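From: Sawsan Rizk
To: fodano-users
Date: August 11, 2026
Subject: Re: [fodano-users] Path following under bridges, anyone tried it?

Hi Mieczysław, hi all,

On Mieczysław Wróbel's message:

> We run the Fodano path follower on an outdoor base, camera only, and it
> is lovely until we get to an underpass. The predicted heading starts to
> wander a few metres before the shadow and the base slows right down. We
> have tried locking the exposure and it helped a bit. Has anyone trained
> on this sort of thing, or do you all just switch to odometry and hope?
>
> Also, does the horizon length matter? We left it at the default.

Yes, we have trained on it, and I'm so pleased somebody else cares about underpasses! Anil Palaniappan and I have been on this since January and we finally have something worth passing round.

The short version is that exposure was only part of our trouble. The follower had learnt to lean on the sky. In open parkland the bright bit at the top of the image is a very good hint about where the path is going, so the network uses it, and then a bridge deck comes along, covers most of that up and leaves a small bright gap lower down. Our old model steered for the middle of the gap whether or not the path went there (you can see it plainly if you plot the saliency maps, do try it).

What we changed:

We cut the dark band out of real bridge images and pasted it over ordinary path images at random heights and tilts, keeping the steering label as it was. It looks dreadful and it works very well. We made 2,000 of these and mixed them in from the start of training. Adding them only at the end did much less for us.

We also added a second output that predicts the left and right path edges close to the robot, with a small loss weight. It is dropped at run time, so there is no cost on the base.

For testing we kept back 100 approaches to bridges that the model had never seen. The old model held its heading within our limit on 61 of them and the new one on 90. I had to read that twice! Most of the failures left are skewed bridges, where the deck crosses the path at a sharp angle. 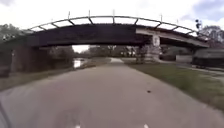
Approach to a low arched bridge, forward view. The path carries on as the lighter strip beyond the opening.

I like this sort of view for checking by eye, with that thick dark span over grey asphalt and so much grass off to the right for a careless model to wander towards.

On horizon length: yes, it matters, and shorter was better for us near the bridge. Abla Awad thinks the long horizon makes the model guess at things it can't see yet. I half agree, but we haven't separated that from the edge loss, so please don't quote me.

Training script and settings are in the Stustusach branch, folder "underpass". Use seed 666 if you want to match our run. The paste-in step is slow and the code is ugly, patches welcome.

Mieczysław, how wide is your lens? If it's much wider than ours the band heights will need changing.

All the best,
Sawsan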